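Recording your first tabletop demos with two hand-held grippers

My first batch of demonstrations for the Lenar project was useless. I recorded 34 of them on a Monday, felt great about it, and then found that my left gripper had wandered out of view in most of them. So this is how I do it now, at a regular dining table with regular utensils.

Start with the table. Use one you'd eat at, with whatever cloth is on it. I used to strip mine down to bare wood and Wanpen Yimyam, who trains the models I collect for, asked me to please stop (she wants patterned cloths, the busier the better!). Open the curtains or turn on a lamp, and pick one or the other for the whole session.

Next, choose your task and write it down in one sentence. Mine was "put the utensils in the tray, hold the tray steady, then slide it toward you." If you need a second sentence you probably have two tasks, and you should record them separately.

Lay out a mix of stuff. Plastic, metal, wood, fat handles, skinny handles. Chopsticks are a pain to pick up and that makes them worth including. Let some of the forks and spoons overlap too, the way they would if you'd dumped them out of a drawer. 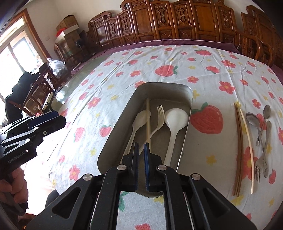

Now do 5 practice runs without recording. Go slower than feels natural, about the speed you'd move if someone were asleep in the next room. Close the fingers all the way before you lift, and pause for a beat after you let go. Those little pauses make it so much easier to trim the clips later. When you move the tray itself, pinch the rim squarely and keep your wrist level, or everything inside slides to one end.

Keep the idle hand where the camera can see it. I park mine a little above the cloth, jaws pointing in toward the middle.

Then record. I do sets of eight and change the layout between sets: turn the tray a bit, swap a couple of pieces, move my feet. If you drop something, pick it up and keep going! I save those in a folder called "recoveries" and Wanpen uses nearly all of them. The only takes I delete are the ones where I stopped to think.

Last thing, label the clips the same day. I left two sets until the weekend once and couldn't tell them apart.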